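4.2 Keeping the grippers in shape

Most of what I know about looking after a pair of handheld grippers I learned on the cloth station, so I'm going to stay there for this whole section. The Pala grippers we use for hard objects get dropped and knocked and put away in the wrong slot, and they mostly shrug it off. Cloth is pickier. A T-shirt weighs next to nothing, but it slides out of a jaw that closes a hair off center, and it keeps on sliding out, take after take, until you stop and fix the thing (or throw the shirt across the room, which I have considered).

The station itself is simple. There's a table with a cover on it, two grippers, one garment, and one operator who holds a gripper in each hand. Every take ends up in Bernwood, our logging tool, with the jaw opening saved next to the video. We ran 219 takes on the station in the period I'm writing up, and I threw out 39 of them for hardware reasons. That's a lot! I went back through all 39 with the maintenance notebook open beside me, and nearly everything in this section comes out of that afternoon.

The two-corner lift is the part of the routine I use as a health check, even when the day's task is something else. You pinch one upper corner in each jaw, raise both hands at the same speed, and hold the cloth up over the table for a slow count of five. If a jaw is going bad, you feel it here first. The corner starts to creep, and you catch yourself squeezing harder to make up for it. 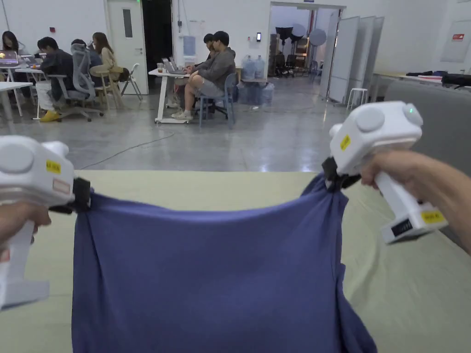
Þorgeirsson disagreed with me on this when reading the draft, and wrote in the margin: "I would not trust the lift alone. A worn pad can hold a corner perfectly well when you pull straight down and then let go the moment you pull sideways. Do the lift, then pull the hands apart until the top edge is tight, and hold that for just as long. You will find twice as many bad pads." I tried it for a week, and I have to admit the sideways pull did find two pads the plain lift had passed. It's in the routine now.

So the check, as we run it every morning before the first take, goes like this. Wipe both pads with a dry cloth. Close each jaw on nothing and look along it from the side. Close it on a single layer of cotton, then on two. Do the lift, do Þorgeirsson's sideways pull, and write down anything that felt odd, even if you can't say what. (Those vague notes turned out to be the most useful lines in the notebook. "Left one feels lazy" showed up three mornings in a row before we found the cracked washer.)

Next, the screws. I was slow to take them seriously. Each finger is held together with screws at the joints and the tips, and those joints move every time the jaw opens and closes, so they work loose on their own schedule. We started out tightening them when somebody complained. Then we switched to tightening them once a week, and later to once every 127 closings of the jaw, which sounds like a silly number and is simply where our counter happened to be when we first measured real play in a tip joint. I kept it. With the 127 rule in place we lost far fewer takes to a wandering finger, though I can't split out how much of that came from the rule and how much from people being more careful in general.

Don't overdo it, by the way. A tip screw that's too tight tilts the pad, and then the two pads meet at their front corners and leave a little wedge of air behind. The jaw looks closed and the cloth just walks out of it. I did this to both grippers in one evening and spent the next morning blaming the shirt.

What I do now is set the gripper up so I'm looking down at the fingers with the jaw open, and check the angle of one pad against the other before I touch anything. Then I tighten the base joints first, work up toward the tips, and look again. If the pads have moved relative to each other, I back off the last screw I turned. It takes a few minutes per gripper, and I'd put it well ahead of any software calibration we run afterward.

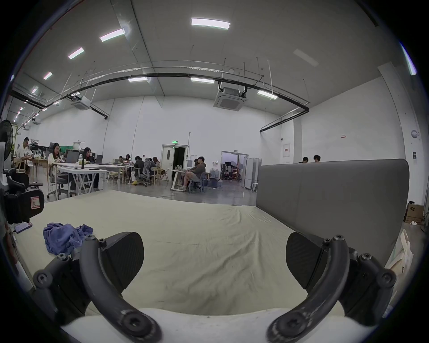

Figure 7. The fingers with the jaw open, over the covered work surface. The screws discussed in the text are at the finger joints and tips.

A word on the pads themselves. We tried 3 surfaces: the bare pad as delivered, the pad with a thin rubber strip glued on, and the pad lightly roughed up with fine sandpaper. The rubber gripped best and lasted worst. It also left tiny crumbs on light fabrics, and those crumbs then showed up in the video and had to be explained to everyone. The roughed-up pad was nearly as good as rubber for the first few dozen takes and then went smooth again. The bare pad was the weakest of the lot but stayed the same from one end of November to the other – and for a data set, staying the same is worth a great deal. We went with bare pads and a stricter morning check.

The work surface gave us more grief than I expected. We lay a Flatlow sheet over the table, and if there's a deep crease in it, the finger tips ride up on the crease as they go in under the cloth, and you get a sloppy first pinch. A sloppy pinch that holds is almost worse than one that fails, as you carry it through the whole take. I smooth the sheet by hand between takes. Small creases seem harmless, and I gave up chasing them. I also take a fresh look at the sheet after lunch, when the air in the room has changed and it has usually shifted a bit toward one side.

Labels are the last item, and it's a short one. The grippers look alike, and for a while we swapped left and right without noticing, which made a mess of the wear notes. Now whoever does the morning check reads the label on each unit out loud and writes it on the first line of the page. Fourteen seconds of feeling foolish. When I sorted the 39 bad takes by unit, this was the step that let me see that most of them belonged to the same gripper, and mostly to one finger of it.

After we replaced that finger, I repeated the full check with a cotton T-shirt and took it through the lift and the sideways pull ten times in a row. A twisted shirt is a better test than a neat one, in my opinion. The weight isn't spread evenly, the two corners get pulled in different directions, and any play in the joints ends up in your wrists. I leave the twist in on purpose when I'm checking hardware, and shake it out before recording.
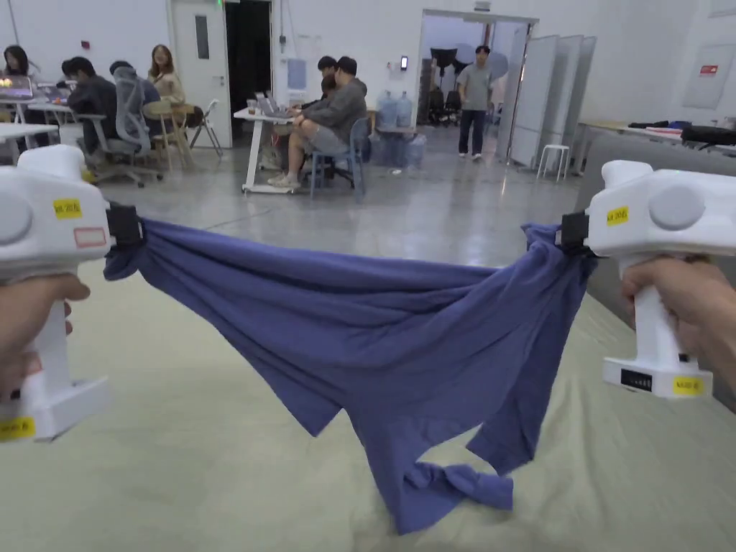

Figure 8. T-shirt stretched between the two grippers, with a twisted section hanging near the bottom.

The new finger held all ten. I don't want to read too much into that, given that the other gripper was still on its original parts and also held all ten. What I can say is that the creeping-corner notes stopped for that unit, and that the notebook for the following weeks is pretty dull reading. The remaining entries are about the trigger spring on the right-hand unit, which I come back to in Section 4.3 along with the spare parts we now keep at the station.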